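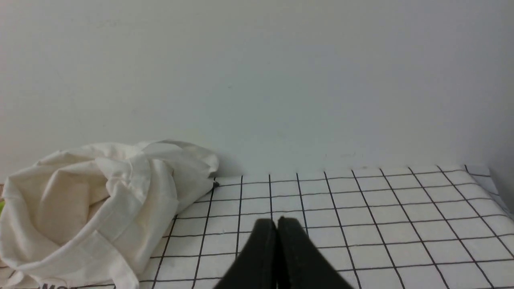 Foleck Bag Handling Cell

Products Service Spare Parts About Contact

Equipment > Packing and Returns > Soft Goods > Foleck

Boxes are easy. A box has corners, it stays the shape it was an hour ago, and any arm on the market will pick one up and expect applause. A canvas tote on a gridded work surface is another matter. It slumps, it folds over on itself, and its strap lies wherever it likes. The Foleck is our cell for people whose stock behaves that way.

It was worked up at the Segers returns floor in Tolesbridge, where cotton bags come back all day in every state except flat. The job is dull to describe and duller to do: find an edge, lift the bag, lay it out, straighten the strap, pass it to the folding table.

What you get

One arm with a two-finger gripper and a wrist camera. The fingers close to a narrow tip for getting under a seam. The work surface cover is a black square grid on white, replaced when it gets grubby or starts to curl. Footprint is 2 meters by 2 meters, including the part you will end up using as a shelf. Cycle time is 20 seconds for a tote in a reasonable mood. After 5 failed tries the Foleck parks itself and turns on an amber light, and a person comes over and does it in one.

What happens to the people

Fair question, and it was the first one we got. Segers had two people per shift laying out bags by hand. Now one of them looks after the cell and the other has moved to inspection, checking stitching and print, a job the Foleck has no opinion on. The sore wrists have mostly gone. So has some of the conversation - the old table sat two facing each other, and a robot arm is poor company.

Mwanahawa Rotich runs the early shift there and was against the thing until September. "I still don't like it," she told us. "But I don't go home with my thumbs aching, so I've stopped saying so at meetings."

Training takes a morning. Operators learn to clear a jam, change the finger pads and teach a new bag style, which means showing the cell 33 sample lifts and being patient during the first few.

Options

Esitz folding table, left or right hand. Longer fingers for heavy canvas. A quieter alarm, added at the request of everyone.

For a quote or a site visit, ask for Mikkel Skov in sales. Bring your worst bag.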